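Search Panddale pages Go Advanced

Plurkenex handling programme

The Plurkenex handling programme is a workplace automation scheme at Brustico, a small tube and fittings assembler in Panddale. It covers the picking up, turning and setting down of light rods and tubes by two-fingered robot grippers, work formerly done wholly by hand. Named for the control software, which was written in-house. The programme is known locally for the labour agreement attached to it as much as for the machines.

Background

Brustico began as a repair business and moved into assembling display stands, curtain tracks and light frames. Most of the labour was handling. Tubes came in bundles, were sorted by length, wiped, fitted with end pieces and bundled again. A bench hand on a full shift moved 900 tubes. Wrist and shoulder complaints were common and turnover on the sorting bench was high, particularly over summer.

Obinna Wike, then production manager, proposed automating the bench after a large order from the retailer Cheng was delivered late. An earlier attempt using a fixed chute and pusher was dropped. It jammed on mixed lengths and scratched the finish.

Development

Work on the gripper version was led by Yu-ting Yau, with Chin-lung Chien responsible for the fingers and pads. Early trials used hard-faced fingers, which let thin tube roll. Later pads were softer and rougher. Much of the training was done away from the factory floor, in ordinary furnished rooms, Yau's view being that a gripper that only ever saw a bare bench would be no use when the bench got cluttered. Household light, furniture in the background, other rods lying about in the way.

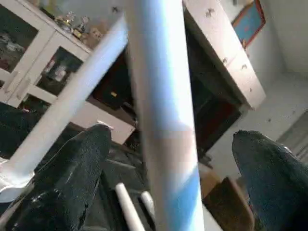

Trials of this type ran to 3000 recorded grasps before the first unit went to the sorting bench. Long pieces remained the hardest. A tube held near the middle will swing if the arm stops short, and a tube held near one end droops or catches on its neighbours. Chien's notes list crossed rods as the most frequent cause of a failed pick, ahead of poor lighting and operator error. The software was changed so the arm would back off and try a diffrent angle after a failed pick.

Operation

Nine units were in use at the last published update, dated October 4, 2018. Each is looked after by a minder, who loads stock, clears faults and checks finished bundles. One minder covers up to three units on straight runs, one unit on mixed runs. Faults are logged by category. The minder can stop a unit at any time without giving a cause, a point written into the agreement.

Coloured and wrapped tube is still sorted by hand. So are short rods, which the grippers can lift but not reliably separate. Repairs go back to the original bench.

Effect on staff

No permanent jobs were cut in the first stage. Casual hours were, and this was the main dispute. Lucrezia Serra, the bench delegate, argued that casuals had carried the sorting work for years and should have first go at minder training. Management had wanted to recruit outside. Settled in November, mostly on Serra's terms: casuals with a year's service were offered training in paid time, along with a pay step on completion.

Reports from the floor were mixed. Minders had fewer sore wrists and less lifting. Several also described the job as lonelier – the old bench sat people face to face, the new layout spread them along a wall. Others disliked being answerable for a machine's mistakes. Chia-jung Fang, a long-serving bench hand who became a minder, wrote in the staff newsletter that she "used to go home tired in the arms and now I go home tired in the head." A shared break was later put back into the roster after complaints, and two of the units were turned round so minders faced each other.

Older hands also raised the loss of skill. Under the bench system a new starter learnt to feel a bent tube before seeing it. The grippers do not reject a slight bend and early bundles went out with faulty pieces in them. Hand checking of one bundle in each batch was brought in, then extended to all orders over 1000 pieces.

Later changes

A second stage covering the fitting of end pieces was announced but has not gone ahead. Wike left the company and Yau took over the programme. Serra remained delegate and sits in on the purchase of any new unit, an arrangment that was informal at first and later put in writing.

See also

Bench work
Industrial robot
Manual handling injury
Panddale, industry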